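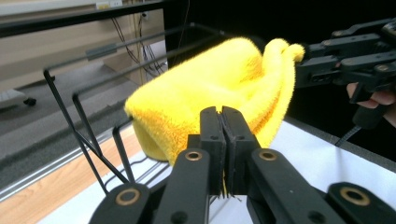
노란색 극세사 수건

어린이 스포츠 교실: 축구 선수는 어떻게 다른 팀으로 빌려 가나요? 임대 제도 알아보기

2018년 5월 14일
인쇄하기 | 이메일로 보내기
공유 17 | 댓글 14

축구 뉴스를 보다 보면 "어느 선수가 한 시즌 동안 임대를 떠난다"라는 말을 들을 때가 있습니다. 임대란 돈을 받거나 조건을 정하여 무엇인가를 일정 기간 빌려주는 일을 말합니다. 도서관에서 책을 빌리면 그 책은 여전히 도서관의 것이고, 정해진 날짜가 되면 돌려주어야 합니다. 축구의 임대도 이와 비슷한 점이 있습니다. 다만 선수는 물건이 아니라 스스로 생각하고 결정하는 사람이므로, 책을 빌릴 때와는 다른 약속이 여러 가지 필요합니다.

이 글에서는 니타콤(Nitarcombe)이라는 구단과 다켈(Darkell)이라는 구단을 통하여 임대가 이루어지는 과정을 살펴보겠습니다.

1. 임대란 무엇인가요?

프로 축구 선수는 구단과 계약을 맺습니다. 계약서에는 선수가 언제까지 그 구단에서 뛰는지, 구단이 선수에게 급여를 얼마나 주는지와 같은 내용이 적혀 있습니다. 계약이 남아 있는 동안 선수는 마음대로 다른 구단에 가서 경기할 수 없습니다.

니타콤에 젊은 수비수가 한 명 있다고 합시다. 이 선수는 니타콤과 계약이 3년 남아 있습니다. 그런데 니타콤에는 경험이 많은 수비수가 여러 명 있어서, 이 선수가 경기에 나설 기회가 적습니다. 한편 다켈은 수비수가 부족하여 고민하고 있습니다. 이때 두 구단이 의논하여, 젊은 수비수가 한 시즌 동안 다켈에서 뛰도록 약속할 수 있습니다. 이것을 임대 이적이라고 부릅니다.

선수를 보내는 니타콤은 '원소속 구단', 선수를 맞이하는 다켈은 '임대 구단'이라고 합니다. 선수와 니타콤의 계약은 사라지지 않습니다. 임대 기간이 끝나면 선수는 니타콤으로 돌아옵니다.

2. 완전 이적과는 무엇이 다른가요?

완전 이적은 선수가 원래 구단을 아주 떠나 새로운 구단의 선수가 되는 것입니다. 계약이 남아 있는 선수를 데려올 때에는 보통 새 구단이 원래 구단에 이적료를 냅니다. 그다음 선수는 새 구단과 새로운 계약서에 서명합니다.

임대에서도 돈이 오갈 수 있는데, 이 돈은 임대료라고 합니다. 임대료는 대체로 완전 이적의 이적료보다 적습니다. 임대료 없이 선수를 보내는 경우도 있습니다. 선수의 급여를 누가 줄 것인지도 두 구단이 함께 정합니다. 임대 구단이 모두 주기도 하고, 두 구단이 나누어 주기도 합니다.

3. 왜 임대를 하나요?

가장 흔한 까닭은 경험입니다. 훈련장에서 열심히 연습하는 것도 중요하지만, 실제 경기에서만 배울 수 있는 것이 있습니다. 많은 관중 앞에서 침착하게 공을 다루는 법, 처음 만나는 상대의 움직임을 읽는 법, 지고 있을 때 동료와 힘을 모으는 법 등이 그러합니다.

앞에서 말한 젊은 수비수가 다켈에서 한 시즌 동안 14경기에 나섰다고 합시다. 뛴 시간을 모두 더하니 773분이었습니다. 한 경기는 전반전 45분과 후반전 45분을 합하여 90분이므로, 14경기를 처음부터 끝까지 뛰었다면 추가 시간을 빼고 1,260분이 됩니다. 따라서 이 선수는 어떤 경기에서는 중간에 교체되어 들어가거나 나왔음을 알 수 있습니다. 니타콤의 코치들은 이러한 기록을 보고 선수가 얼마나 성장하였는지 판단합니다.

부상에서 회복한 선수가 경기 감각을 되찾으려고 임대를 가기도 합니다. 또 임대 구단은 적은 비용으로 부족한 자리를 채울 수 있습니다. 다켈의 홈 경기장인 그린버그(Greenberg) 경기장은 좌석이 3,448개인 작은 경기장입니다. 입장권을 팔아 얻는 수입이 많지 않은 구단에는 임대가 큰 도움이 됩니다.

4. 선수가 싫다고 하면 어떻게 되나요?

임대에는 세 쪽의 동의가 필요합니다. 원소속 구단, 임대 구단, 그리고 선수 본인입니다. 두 구단이 뜻을 모았더라도 선수가 원하지 않으면 임대는 이루어지지 않습니다. 선수는 새 팀에서 얼마나 자주 경기에 나설 수 있는지, 어디에서 살게 되는지, 가족과 얼마나 떨어지게 되는지를 따져 보고 결정합니다. 나이가 어린 선수라면 보호자와도 충분히 의논하여야 합니다.

5. 아무 때나 갈 수 있나요?

그렇지 않습니다. 선수를 새로 등록할 수 있는 기간이 정해져 있으며, 이를 '이적 시장이 열린다'라고 표현합니다. 유럽의 여러 리그에서는 시즌이 시작되기 전인 여름과 시즌 중간인 1월에 이적 시장이 열립니다. 나라와 리그에 따라 날짜가 다르고, 임대에 관한 규칙도 조금씩 다릅니다.

6. 임대 선수는 원래 팀과 경기할 수 있나요?

니타콤과 다켈이 같은 대회에서 만난다면 어떻게 될까요? 리그에 따라서는 임대 선수가 원소속 구단을 상대로 뛰지 못하게 합니다. 두 구단이 계약서에 따로 정해 두는 경우도 있습니다. 그러므로 경기 전에 규칙과 계약 내용을 모두 확인하여야 합니다.

7. 임대가 끝나면 어떻게 되나요?

선수는 원소속 구단으로 돌아가 주전 자리에 도전합니다. 다시 다른 구단으로 임대를 가는 선수도 있습니다. 계약서에 '완전 이적 선택권'이 들어 있다면, 임대 구단은 미리 정한 금액을 내고 선수를 완전히 데려올 수 있습니다. 선택권은 말 그대로 고를 수 있는 권리이므로 반드시 사용하여야 하는 것은 아닙니다. 반대로 '의무 이적 조항'이 있으면, 정해진 조건이 이루어졌을 때 임대 구단이 선수를 꼭 데려와야 합니다.

낱말 풀이

계약: 서로 지키기로 정한 약속. 법에 따라 지켜야 합니다.
이적: 선수가 소속된 구단을 옮기는 일.
이적료: 선수를 데려오는 구단이 원래 구단에 내는 돈.
조항: 계약서에 적힌 하나하나의 항목.
복귀: 원래 있던 자리로 돌아오는 일.

생각해 볼거리

내가 젊은 선수라면 큰 구단에 남아 훈련하는 것과 작은 구단에서 경기에 많이 나서는 것 가운데 어느 쪽을 고를지 생각해 봅시다. 그렇게 생각한 까닭을 공책에 세 문장으로 적고, 가족이나 친구와 이야기를 나누어 봅시다.

스테믹스(Stemix) 어린이 학습 자료실

인쇄하기 | 이메일로 보내기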